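Section 4. Preparing the Refreshment Point
May 30, 2025
Prepared by Renato Yáñez, Facilities Guidance

This section applies to the self-service refreshment points supplied under the Trolik scheme for staff rooms and visitor areas. It should be read together with Section 3 (Siting and Power) and completed before any goods are placed on display. 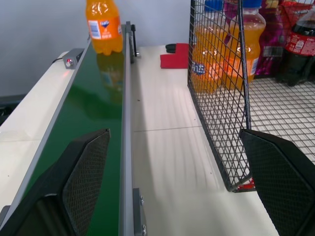
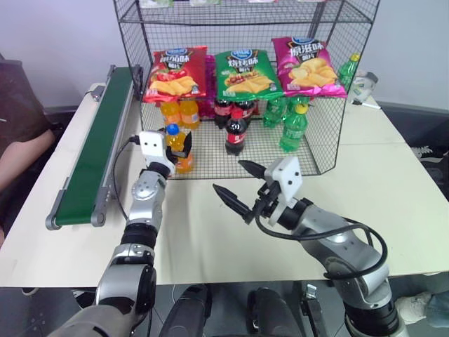

Fig. 4.1. Bottled drink on the belt (first picture); crisps on top of the wire basket and drinks inside it (second picture).

4.1 Before you begin

Check that the table stands level and that all four feet touch the floor. The table supplied with the Nollus kit is rated for a total load of 45 kg, including the basket. Do not place the refreshment point in front of a fire door or within reach of a radiator.

You will need a soft cloth, mild washing-up liquid, the stock sheet and the key to the store cupboard.

4.2 Setting out the stock

1. Wipe the table and allow it to dry.
2. Place the basket with its open side facing the users.
3. Stand bottles upright on the floor of the basket, heavier items first. Labels should face outwards.
4. Lay bags of crisps on the top grid. Do not stack them more than two deep.
5. Check the date on every item. Goods with fewer than 18 days remaining go to the front.
6. Enter the quantities on the stock sheet and sign it.

Note: Bags of crisps are filled with gas and may be crushed by quite light pressure. Bottles must never be stored on top of them.

Note: Where packaging is printed in a language other than English, an English list of ingredients and allergens must be kept at the refreshment point and shown on request. Sites supplied by Afridi will find these lists in the delivery folder. Other sites should ask their supplier in writing.

4.3 Using the belt

1. Make sure that the belt is switched off before cleaning it or clearing a spill.
2. Place one bottle at a time on the belt, standing on its base, with the cap fully closed.
3. Keep the space at each end of the belt clear.
4. Switch the belt off at the wall when the room is locked for the night.

CAUTION: Keep loose sleeves, lanyards and long hair away from the belt. Do not lean on it – the side rails are not made to carry a person's weight.

CAUTION: Do not use polish or spray wax on the belt. A polished surface may allow bottles to slide.

4.4 Routine checks

The belt should be inspected after every 3,000 hours of running, or each April if that falls sooner. The hours are shown on the Fiseck meter beside the main switch. If the meter reads more than 3,660 hours and no inspection has been recorded, take the belt out of use and inform the site office.

The basket should be emptied and washed once a month. Look for bent wires and sharp ends, particularly along the rim. A damaged basket is to be replaced – repairs with tape or string are not accepted.

Completed check sheets are kept at the site until the next annual inspection.

Related items
Section 3. Siting and Power
Section 5. Payment and Price Labels
Section 6. Returns and Damaged Goods
Form R2. Monthly Stock Sheet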